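August, morning

Got to the workshop before half past eight and had the bench to myself until ten. The left arm was where I left it, which I was glad of, as the brake on the second joint has been letting it sag a little overnight. Measured from the bench top to the flange and it had gone down by 2 mm. I can live with that for now. I have written it on the tape on the upright so that I check it again tomorrow and don't just trust my memory.

First job was the wrist cable on the left arm. It has been catching on the housing every time the wrist goes past a certain angle, and last week it pulled the connector half out in the middle of a run. I had it routed on the inside of the forearm because it looked tidier. Took it off, gave it more slack and let it loop round the outside. It looks worse. I ran the wrist back and forth through its full travel by hand, then under power at low speed, and it cleared each time. I put two ties on, not tight.

The Flindis board came up without the fault light, so yesterday's trouble with it was the power supply and not the board. I had been ready to order another. The old supply has gone in the box under the bench with a label on it saying what is wrong, in case somebody wants the case or the fan.

10.40

Fingers. The new pair for the left gripper finished printing at home last night and I brought them in wrapped in a tea towel. They are the ninth version by the numbering, though three of those never got printed. The change this time is only in the inside face, which is broader and flatter than before, and a bit more thickness at the root where version 8 was bending. Filed the screw holes out a touch as they had closed up. One of the brass inserts went in crooked and I had to warm it and pull it and start again, so that was most of half an hour gone on one insert.

Fitted them, closed the gripper on a strip of paper and pulled. It held on the left side and slipped on the right. Put a thin shim behind the right finger and tried again, and it held on both. I don't like the shim. It means either the print is out or the carriage is, and I ought to find out which. Not today.

Birnimham sent the wrong length of screws again. I asked for 16 mm and got 12. The invoice says 16. I have cut nothing and sent nothing back, I just borrowed from the drawer and wrote it in the book.

Lunch

Ate at the bench, which we aren't meant to do. Guangming came over to look at the shim and said to swap the fingers left for right and see if the fault moves with them. That is a better idea than any of mine and takes five minutes. I did it after my sandwich. The fault moved with the finger. So it is the print, and I can stop worrying about the carriage. He also said I should be printing them flat on the bed and not standing up, which he has said before.

Afternoon

Calibration. This is the part I always put off. The wrist camera has to know where it is compared with the gripper, and each time I change the fingers I nudge the bracket, however careful I am. Clipped the board with the squares on it to the bench and took the arm round it. The script wants a spread of angles and I used to skimp on the steep ones because the arm looks so uncomfortable doing them. Did them all this time. The first result was bad, and it was bad because I had left the lens cloth hanging off the bracket and it was in the corner of half the shots. Took them again.

The second result was good enough to use. I saved it under today's name and copied it to the stick. The old file is still there with "old" on the end of it, along with one that has "old" on the end twice.

After that I set both arms to their rest positions and brought them up one at a time. The right arm is still on the Serrano driver and the left one is on the newer one, so they start in a different order and the right one always gives a twitch as the motors take hold. I have got used to standing back for it. It would be better to have both on the same driver and I have said so in this diary at least once a month since the spring. The trouble is that the Serrano one works, and the evening I spend changing it will be an evening with no arms.

Changed the speed limit in the config for both arms down to a quarter for the rest of the day. With new fingers and a new calibration I would sooner be bored.

15.15

The job the whole thing is for, or at least the one I've picked so that it has a job, is sorting pill bottles. My mother has a shelf of them and mixes them up, and it seemed like a thing that two small arms could help with one day. For now it's only practice: pick one up, move it, stand it down without knocking its neighbours. I've learned more about pill bottles than I wanted to. The clear plastic ones are the worst. The camera finds the cap and then guesses where the sides are, and it guesses wrong when the light is straight overhead. The amber ones it sees quite well.

I wrote a small change to the grasp step so that it goes down from the cap and takes the width from a list. It means telling the program what bottle it's looking at, and that feels like cheating. It does mean I can work on the gripping without waiting for the seeing to be sorted out. I'll put the seeing back in when the gripping is dull.

Also set the closing force. The number in the config has no unit and the page for the motors doesn't give one either. I started at 80 and went up in small steps with an empty bottle in a clamp until the side started to give, and that was at 140. Put it at 111. There's no good reason for that exact figure, it was where the slider stopped when I let go, and I left it.

Laid out the bench for a run. I've stopped lining the bottles up in a straight row. When they were straight I was tuning the approach to the row without meaning to, and as soon as one was out of line the arm would shove it. Now I put them down without looking too hard and leave them at different depths.

The approach path is still too low for my liking. The arm comes in over the near side and the tips pass close to whatever is standing in front. I raised the waypoint by 30 mm, which makes each pick slower, then went back and raised only the first half of it. I also found that the config was rounding the bench height to the nearest centimetre. It has been doing that since I wrote it. I can think of a few odd things from July that were probably down to this and nothing else, including one I blamed on the bracket.

16.30

Ran it by hand first, with the little controller, so I could stop with the fingers close to the bottles and have a look from the side. Then moved to the wrist view and did the same. I've got into the habit of saving a still whenever I stop, since the log tells me what the motors thought and very little about what was going on.

Things to remember from these:

The clearance on the near side is tight with the broader fingers. They take up a lot more of the wrist view than the old ones did and I will have to move the crop in the software or it'll be looking mostly at plastic.

The seam on the left finger shows up as an edge. The edge finder may well like it. Either sand and paint it or mask it off. Mask it off for now.

Need to write down the park position of the other arm. If it is in the wrist view then it needs to be still before a picture is used for anything, because a moving arm gives a smear that the program will happily find edges in.

Clekach do a wrist camera with a narrower lens, which might be the right answer to all three, but it costs more than the rest of the hand put together and I would have to redo the bracket. Leave it.

Powered down in the right order for once. Wrote the bench height in pen on the inside of the cupboard door with the date I measured it. Tomorrow: sag check first, then print the right finger again, flat on the bed, then the mask. If the print is done by evening I'll fit it and do the calibration again the day after. I would like to get through a full set of picks without touching the controller before the month is out, and I don't want to start on two-handed work until then.

Stills from today, the first with the gripper down by the bottles.
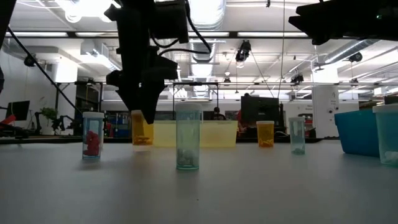

And the wrist view, between the fingers.
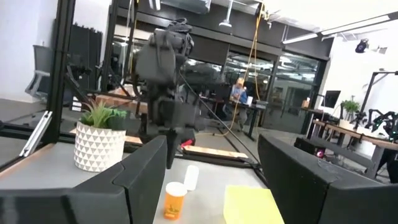 Gladys Were: I'd go and look at that closing force again before you put a tall bottle anywhere near it. A clamp holds the bottle still all the way down and your bench doesn't, so you may find it tips well before the side gives. I had the same on mine and ended up closing in two stages, a light touch to settle it and then the proper squeeze, with a short wait in the middle. It's slow but I stopped picking things up off the floor. And please change the driver on the right arm. You can have my Saturday notes on it, they're only a page, and it took me less than the evening you keep saying it will.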